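# Slotted Boxes and Shared Markers: Otach Learning Center Revises Its Activity Tables

The Otach Learning Center has completed the first stage of a revision of the materials offered at its activity tables, the center announced in May. The change affects the early learning room and the adjoining drawing area, which together serve children from the age of three through the end of second grade.

Under the new arrangement, each table is set with a small number of items and cleared at the end of every session. Previously, materials were kept in open bins along the wall and children carried what they wanted to any free seat. Staff reported that pieces from different sets were regularly mixed, and that a full sorting of the bins had become a weekly task.

The center inventoried the room before making any purchases. The count came to 2183 separate pieces, including blocks, pegs, lacing cards, crayons, markers, and parts of puzzles whose boards could no longer be found. Of these, 430 were withdrawn as damaged or incomplete. Usable pieces that did not belong to a complete set were offered to families at the front desk.

"We had a great deal of material and very little of it was ready to use," said Nomvula Mthembu, who directs the early learning program. "A child would sit down with a shape box and find that half the shapes were in another bin. The table should be ready before the child arrives."

The tables now combine two kinds of activity. One is a posting or sorting toy, in most cases a wooden box with openings cut in the top. The other is plain drawing, with loose sheets of white paper and a few markers standing in a cup. The center chose to place the two side by side so that children of different ages can work at the same table. Younger children tend to go to the box first, while older ones often draw and then move over to help.

Markers are limited to two per cup. According to the center, the smaller number has made it easier to see when a cap is missing, and dried-out markers are replaced the same day. Paper is handed out one sheet at a time from a shelf beside the sink, and finished drawings are placed in a flat tray near the door until pickup.

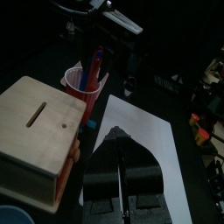 Lacey Haslam questioned whether two markers were enough for a child who wants to draw a rainbow, and asked that a fuller set of colors stay within reach. She added that her son had always drawn with whatever was closest to his hand and that she would be sorry to see him go home with everything in the same two colors.

The center responded that additional markers remain on the shelf by the sink and that any child may exchange one color for another at any time. Staff have been asked to mention this at the start of each session, and a tray holding the complete range of colors will be set out during the longer afternoon period.

Other families wrote in support of the slotted boxes. Guadalupe Chávez asked that the center publish the names of the toys so that parents could look for similar ones at home. The center has declined to recommend particular products but has prepared a one-page sheet on what to look for: openings large enough for the pieces to pass without force, rounded edges, a sturdy base, and pieces that are too large to be swallowed. Copies are available at the front desk in English and Spanish.

Safety checks form part of the revised routine. At closing time, staff run a hand along the edges of each wooden toy to feel for splinters and confirm that knobs and pegs are firmly attached. A toy that fails the check is removed from use and tagged with the date and the nature of the fault. Wooden items are wiped with a lightly damp cloth and left to dry with the openings facing up. They are not soaked.

Cups and trays are washed in warm, soapy water. Marker caps are checked by pulling gently, and any marker that has been left open overnight is tested on scrap paper before it goes back into a cup.

The center also considered the surfaces themselves. Dark tabletops were kept in part of the room after staff noted that white paper and pale wooden pieces are easier for young children to find against them. Nhyira Adjei, who prepares the tables each morning, said the contrast had made tidying quicker as well. "A peg on the floor is still a peg on the floor," Adjei said. "On the table, though, I can see what has been left behind from the doorway."

A second stage of the revision will cover the building and construction materials, which remain in bins for the present. The center expects to sort these during the summer break and will accept donations of complete wooden sets in good condition. Soft toys, battery-operated toys, and opened packages of modeling clay cannot be accepted.

Families who wish to comment on the activity tables may leave a written note at the front desk or speak with a member of the early learning staff at drop-off. The rooms are open to visiting parents until 3 p.m.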